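Holding rice for a 900-guest buffet, burner vs. oven finish

Savden
Posted 8:14 pm
Catering for a company picnic in April. 900 portions over one long service, so the rice goes out in waves. My plan is to start each batch on the burner and finish it covered in a convection oven at 300 F. Stock ratio is 3 to 1 by volume, medium grain. Has anyone run this at scale? My worry is the top layer drying before the center sets.

Flinunine
Posted 8:31 pm
3 to 1 is high for a covered finish. You lose very little to steam with a lid on. I use 2.25 to 1 in full-size hotel pans, 2 inches deep at most. Any deeper and the bottom goes soft.

Savden
Posted 8:40 pm
The 3 to 1 number comes from open pans outdoors, so that may explain it. Depth will be 2.5 inches. I can't get enough oven slots for anything shallower.

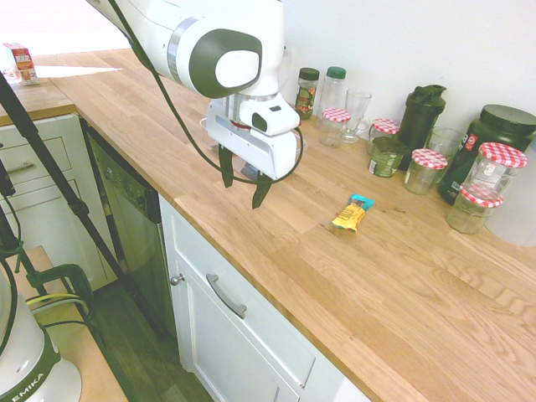 Troels Briem wrote at 8:52 pm that depth matters less than stock temperature. Add it at a full boil and 2.5 inches will set evenly. Add it lukewarm and even 2 inches will give you a hard top.

Flinunine
Posted 9:05 pm
Disagree. I've used boiling stock every time and still had mush at 2.5. The weight of the rice is the problem. Medium grain is worse for this than long.

Pacheco
Posted 9:20 pm
You're both skipping the hold. Cooked rice has to stay at 135 F or above, and it keeps cooking in the cabinet. Pull it from the oven slightly firm. My limit is 30 minutes covered. At 57 minutes on my last job the grains had split and I dumped two pans.

Flinunine
Posted 9:26 pm
Agree on the hold. 30 is generous for medium grain — I'd say 20.

Savden
Posted 9:44 pm
OK. I'll test one pan at 2.25 and one at 2.5, both with boiling stock, same depth, and probe the center every 8 minutes. Will post the readings.

Pacheco
Posted 9:51 pm
Probe a corner too. Mine run hotter there.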